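Anayeli Bermúdez had been working on the military child care fee bill for most of a year when the hearing was moved to 8 a.m. and half the witnesses dropped off the list. She testified anyway.

"I had five minutes and used four," she said in a phone interview in February. "I wanted them to hear the number and then stop talking."

The number was 606, the count of families on the waiting list at the Pirton base child care center when her group last asked. The center has room for 151 children. Families who can't get a spot go off base, where Bermúdez said full-time care near Pirton costs about $800 more a month than the base rate.

The bill would raise the subsidy for off-base care and let families keep it for 18 months after a transfer. Under the current rule the money stops when orders are cut, and parents have to apply again at the new post.

"You move from Pirton to Listberg and you start over at the bottom," Bermúdez said. "Your spouse has a job offer and can't take it. I have seen people turn down orders over this."
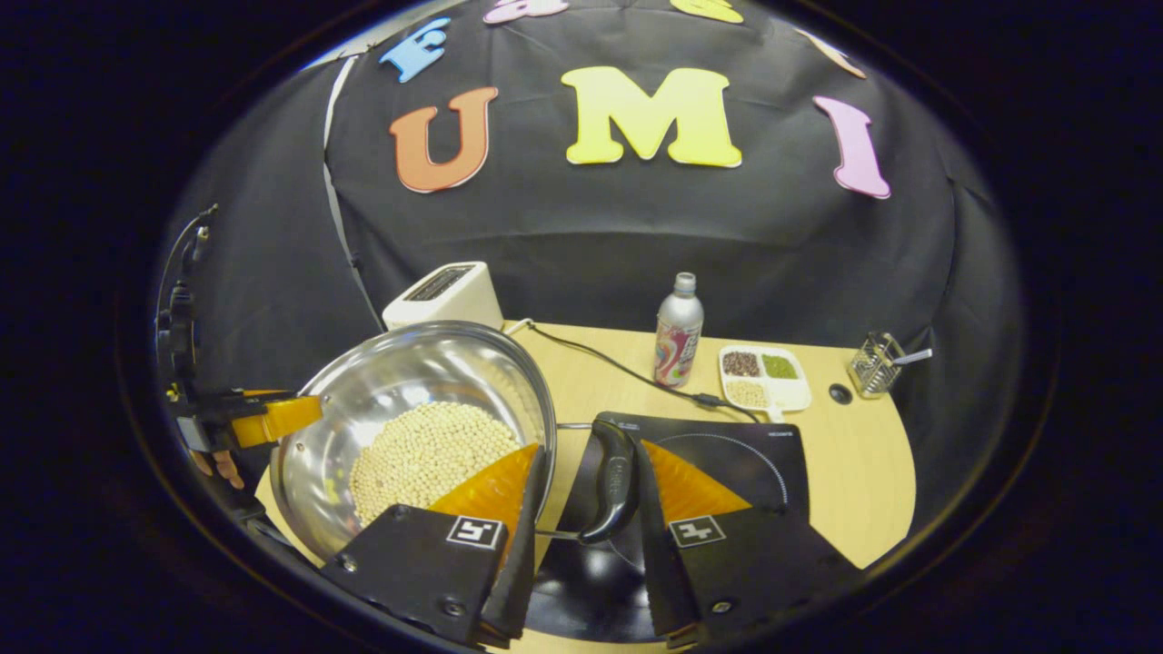 Natalia Beltrán said the subsidy alone won't fix the problem at Listberg, where two off-base providers have closed and the ones still open don't take infants. She would like to see part of the money go to staff pay.

Bermúdez does not disagree, but said a pay provision was taken out of an earlier draft and she doubts it would pass this session. She expects the subsidy language to be folded into the larger defense policy bill, and said she has been told that by staff on both sides.

"It's slower that way," she said. "But the big bill gets a vote every year, and ours might not."

She plans to be back at the Capitol when the markup starts. Her own children are in high school now and no longer need a spot.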